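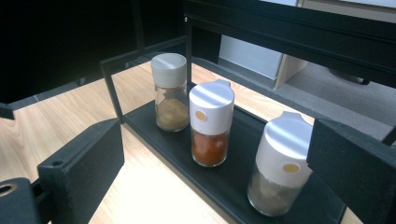 Candle throws nothing in the big room, what am I doing wrong?
Home Scents board > Candles, wax and diffusers

mothballmary
Posted 4/16/26
I bought the large Hemmin fig candle in January as a treat to myself, and I am beginning to think I've bought a very expensive night light. Cold, with the lid off, it smells gorgeous. Lit, in the living room, I have to put my face over it like somebody with a head cold. In the downstairs loo it could fell a horse. Same candle! Is it a dud, or is the room just too big?

wick_and_tired
How long are you burning it for? If you blow it out before the melted wax reaches the glass all the way round, you get a tunnel down the middle and not a lot of smell. First burn matters most. Mine take 3 hours, the wide ones longer.

mothballmary
I did an hour the first time. I had to go out. There is, now you mention it, a bit of a crater.

wick_and_tired
There's your answer. Foil collar round the top with a hole in the middle, keep an eye on it, and it should level off.

Pelargonium
I don't agree that's the whole answer. A single wick in a big room with a high ceiling is going to struggle whatever you do with tin foil. How big is the room, and do you have a door open to the stairs? All my Uritz cedar goes straight up to the landing. The spare bedroom smells like a ski lodge and the sofa smells of sofa.

mothballmary
No door at all, it's open to the stairs. The previous owners took it off and I have cursed them every winter.

drafty_in_hilatstead
Get a reed diffuser and be done with it. No flame, no tunnel, no craters. I've had the Trikgate one with 13 reeds on the hall table and people comment on it.

Pelargonium
People comment on it how, though.

drafty_in_hilatstead
Favourably, thank you.

bayleaf_baz
Diffusers are all right for a fortnight and then you stop noticing them, so you flip the reeds, and then your mother-in-law comes in and her eyes water. I've gone back to a pan of water on the lowest heat with orange peel and a cinnamon stick. Costs next to nothing and the kitchen smells like somebody competent lives there.

wick_and_tired
Until you forget the pan.

bayleaf_baz
I have forgotten the pan once. The smell of that lasted longer than any candle I've ever owned, so in a way it was good value.

tonka_bean_counter
Can I put in a word for moving the candle? Everyone sticks them on the windowsill, which is the draughtiest place in the house. Put it on something low, well away from curtains, on the far side from the stairs. And trim the wick before each go. I paid 35 quid for a Hemmin and very nearly sent it back before I tried that.

Pelargonium
Low down is fine if you haven't got a dog with a tail.

mothballmary
No dog. One cat, who has opinions about fig. Right, I've done the foil thing and moved it off the windowsill (yes, all right). The crater's gone and I can smell it from the armchair, faintly. Still nothing on the sofa.

drafty_in_hilatstead
Reed diffuser.

bayleaf_baz
Sit in the armchair.

wick_and_tired
Give it another couple of long burns before you spend any more money. And for the stairs, a heavy curtain on a pole works as well as a door and you'll save on the heating.

mothballmary
So the fix for my candle is a curtain. I'll go and measure up.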